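Parkstead Supper Club
Minutes of the March meeting

Held in the upstairs room, 7:15 p.m. Doina Janevski in the chair. Minutes taken by Leon.

Present: Doina, Leon, Marta, Hal, Priya, Big Steve, Corinne, Andre. Apologies from Wes and from Lucille, who sent her comments by email.

1. Minutes of the last meeting

Accepted with one change. Under "Suppliers" the flour price was given per pound and should have been per bag. Leon has fixed it on the web copy.

2. Report on the last supper

The dumpling night sold 52 of 60 seats. Total taken at the door and online was $1,773. After food, room hire and the card fees we cleared $252, which is less than the bean night but better than the two before it.

Marta said the pork dumplings went out on time and the mushroom ones did not. The second steamer was slow to come up and table four waited a long time between courses. Hal said he had three people ask him whether there was more broth. There was, but it had been left downstairs. It was agreed that broth goes on the pass before the doors open.

Priya asked for it to be noted that the pickled radish came back on almost every plate. Marta will drop it or cut it thinner.

Leftovers: two trays of wrappers, which Andre took for the freezer. He needs the trays back.

3. Next supper

To be held on the Sunday after the spring market. Two menus were put forward.

Corinne's menu was flatbreads, lentils with burnt onion, roast carrots, lamb shoulder, and a semolina cake. Andre's menu was fish stew with saffron potatoes, fennel salad, and lemon ice.

There was a long discussion about the fish. Andre has a price from Pangate that holds if we order before the end of the month and take the whole box. Hal was against it on the grounds that the kitchen has one extraction fan and the dining room smelled for days after the mackerel. Lucille's email was in favor of the fish. Steve did not mind either way as long as there was bread.

Vote: lamb five, fish three (including Lucille). Corinne's menu carried. Andre's menu to be kept for June, when the back doors can be opened.

Seats stay at 60. Price goes from $34 to $36. Doina thought $38 was fair given the lamb, but most felt that a four-dollar jump in one go would be noticed.

Corinne needs a second pair of hands for flatbreads from 4 p.m. Priya will do it. The lentils can be made the day before.

4. Suppliers

Strebel have changed their delivery day and will no longer come up the lane with the big truck. Orders have to be met at the corner. Steve will meet the next one with the hand cart.

The Pangate account was 17 days late last month. Leon said the invoice had gone to the old address. He has changed it and paid the balance. They have not charged us for it.

Marta has tried the tinned tomatoes from the new wholesaler and does not want them. They are watery and too sweet. We go back to the old ones at the higher price.

5. Booking system

We have used Clanoteck for bookings for a year and the renewal is due. The cost is $400 for the next twelve months. Leon went through what we get for it: ticket sales, the waiting list, and the allergy form.

Priya said the allergy form is the only reason she would keep it. Before we had it, we were working from scraps of paper and phone messages. Hal asked whether people could skip the form. They can. Leon will try to set it so the booking does not go through until the form is filled in, even if the answer is "none."

Agreed to renew for one year and look again next March.

There was a question about refunds. Current rule is full refund up to 48 hours before, nothing after. Two guests last time cancelled on the morning and were not happy. Doina has written to them both. The rule stands, but a seat can be passed on to a friend without asking us, and Leon will put that on the confirmation email in plain words.

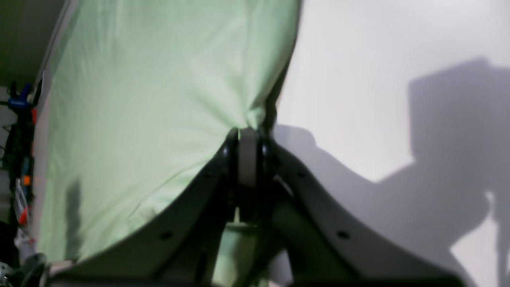

Lucille wrote in her email that 48 hours is too tight when we buy the meat on the Thursday anyway, and that she would sooner see 72 hours with the rule printed at the top of the page. Corinne agreed with her. Steve said that most people don't know on Thursday what they are doing on Sunday. No change made for now. To come back in June with the cancellation numbers, which Leon will pull from the system.

6. Kitchen

The oven on the left is running hot again. Marta had the cake on the lower shelf at the marked temperature and it was dark in half the time. A repair visit is booked. Until then use the right-hand oven for baking and keep the left one for roasting, with the loose thermometer inside.

Knives are to be washed by hand and put back in the block. Two were found in the bottom of the dishwasher.

Andre asked to buy a third steamer before the next dumpling night. Deferred until we know the oven bill.

7. Any other business

Corinne has been asked if we would cook for a retirement party of 25 in May. General feeling was yes, if it is a set menu and they pay half up front. Corinne to reply and bring a costing.

Hal would like to run a bread morning for anyone who wants to learn the flatbreads. No objection. He will pick a date and buy his own flour out of petty cash, keeping the receipt.

Actions

Leon: Clanoteck renewal, allergy form setting, wording on confirmation email, cancellation numbers for June.
Marta: order lamb, chase the oven repair.
Steve: meet Strebel delivery.
Corinne: party costing, shopping list for the supper to everyone by the end of the week.
Andre: hold the fish menu for June.
All: return trays to Andre.

Meeting closed 9:05 p.m. Next meeting same room, same time, first week of the month.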